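Chapter 4
Building with Large Bricks

Most children meet the large building brick before they can say what it is for. It is big enough to be gripped in a fist, too big to be swallowed, and light enough to do no harm when dropped on a foot. By the time a child enters nursery it has usually been chewed, thrown, stacked and knocked over many times, and the adult in charge may feel there is little left to teach with it. This chapter takes the opposite view.

The material comes mainly from the Werkanell nursery, where Sieglinde Schwerdtfeger and Henrik Tiedemann kept notes on brick play among children aged two to five. The nursery owned 175 large bricks, stored in open boxes and sorted by colour only at the end of the week. Children worked at low tables or on the floor, as they chose. Adults were asked to sit nearby and to leave the building alone unless a child handed them a brick.

Section 4.1 deals with holding and placing. Section 4.2 looks at joining, which asks more of the hands than stacking does, as the studs must be lined up before the brick is pressed down. Section 4.3 covers walls, bridges and enclosures. The last section gives 14 activities that can be run with a group of four to six children and no more than 50 bricks. Readers who work mainly with under-threes may wish to read 4.1 and 4.2 and then go straight to the activities.

A few words will be used in a fixed sense. The studs are the round raised parts on top of a brick. A brick is named by its studs, short side first, so that a two-by-two is square when seen from above. The long axis is the line running down the length of a brick. Children need none of these words, but adults writing notes together do, and the notes from Werkanell were hard to compare until everyone used the same ones.

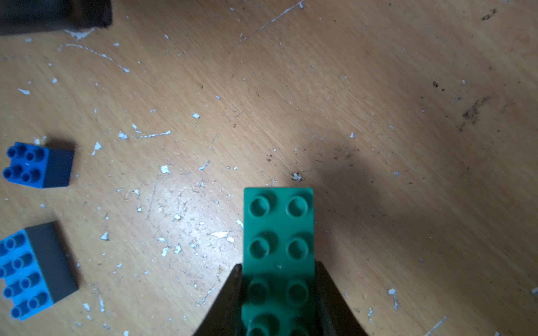
Sorting is often the first task given to a new group, and it is best started with very few bricks and two colours. Blue and green make a harder pair than red and yellow, particularly when the green leans slightly towards blue, as it does on the two-by-four brick here, with two blue ones on the left of the table. Gunther Albers used such a pair with his older children in August and let them decide for themselves which pile each brick belonged to. Light matters as well. The upper four studs are bright and the lower four are in deep shade, so that one brick shows two greens, and a child of three may well point this out. The adult can turn the brick round and ask what has changed.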